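Margarida Louro
Thread on collecting demonstrations by remote control in simulation. Kitchen tasks, one arm on a mobile base, one operator, no scripted motion. Mostly notes to my future self, posted because two people asked for them.

Setup in short: the operator moves a handheld controller, the simulated hand follows its position and rotation, and the trigger opens and closes the fingers. The base is driven with the thumbstick. We call the collection tool Cumus. The trained policy gets what the wrist camera gets, plus joint readings, and nothing else.

Wrist view, fingers open, nothing grasped in either one:

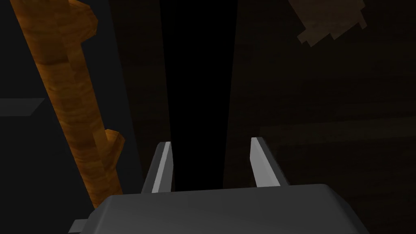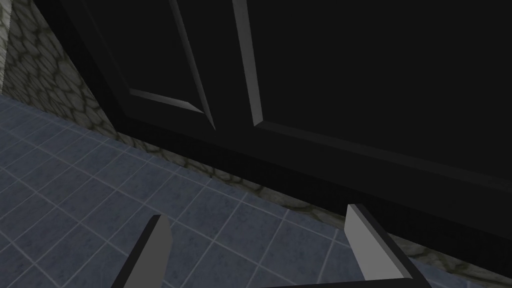 1/ What the wrist view leaves out

Our operators used to drive from a third-person view of the whole room. It is comfortable and it makes for quick demos. The trouble is that they act on things the policy will never see. They would swing straight to a handle that was still outside the wrist camera, and the recording had no visible cause for the motion.

Now they get the third-person view for driving the base up to the cabinets and lose it once the arm starts to move. The first afternoon with this rule was slow and there were complaints. Mine are in the log too.

2/ Looking counts as part of the task

With only the wrist view, people start to look before they reach. They tilt the hand down, find the floor line, come back up, find the edge of a door. We used to trim those parts as wasted time. Please don't trim them. The policy has to find the door as well, and it can only copy a search it has been shown.

What we do trim is idle time at the start, before the operator's hand has settled. The cutoff is a speed threshold on the controller. I had it too low in October and it ate the first part of every slow approach.

3/ Count

The current set has 1392 kept episodes out of 2167 recorded. Most of what we threw away falls under dropped tracking, the base parked too close to finish the motion, or the wrong door opened with great confidence. The last kind we keep in a separate folder, relabeled with the door that was opened. They are perfectly good demos of a different task.

4/ Base parking

This deserves more care than it gets. If the base stops too close, the elbow folds up and the hand can only come in at a steep angle. The operator can often rescue it with an ugly wrist motion, and the episode is marked a success. Then the policy learns the ugly wrist motion.

We now ask operators to abandon the episode if they would have parked elsewhere given a second try. Abandoning costs one button press. It used to cost a form with a required comment field, and you can guess how often people abandoned anything.

5/ Control rate and lag

Commands go out on a fixed clock. Lag between controller and hand was 200 ms on the remote link from Saltcombe when we first measured it. At that delay people move, wait, look, and move again. You can see the stair steps in the velocity plot without any processing.

Dropping the video resolution for the operator's display helped more than any filter I tried. The recorded images are rendered afterwards from the saved states at full size, so nothing is lost for training. Smoothing the commands made the plots prettier and the contacts worse – the fingers kept arriving a little after the operator thought they had.

6/ Contact

There is no force feedback on the controller. Operators press too hard on closed doors because nothing pushes back. The simulator lets them, up to a point, and then the hand jumps.

Fix for now: the controller buzzes when the gap between commanded and achieved position grows past a limit. Crude, but new operators stop leaning on things within their first session. I would like the buzz to scale with the gap. The firmware on these units has on and off.

7/ How many operators

We have 5. Styles differ a lot. One approaches everything from the left, one rotates the wrist early and holds it, one corrects constantly in small moves. Training on all of them mixed gave a policy that hesitated near handles, at the place where the styles split.

Two things helped. Predicting a longer chunk of actions at each step, so that it commits to one style for a while. And a one-page guide on how to approach a handle, which I should have written before anyone recorded a thing.

8/ Open questions

Whether the search motions carry over to kitchens with a different layout. The Arruda layouts are held out for that and I haven't run them yet.

Whether showing the operator a wider wrist view than the policy gets is cheating or just kind. Trokska does something like it on their rig and I have asked them for numbers.

Config files and the operator guide go up when I have removed the local paths. Corrections welcome, especially on 5/, where my lag measurement includes the display and possibly shouldn't.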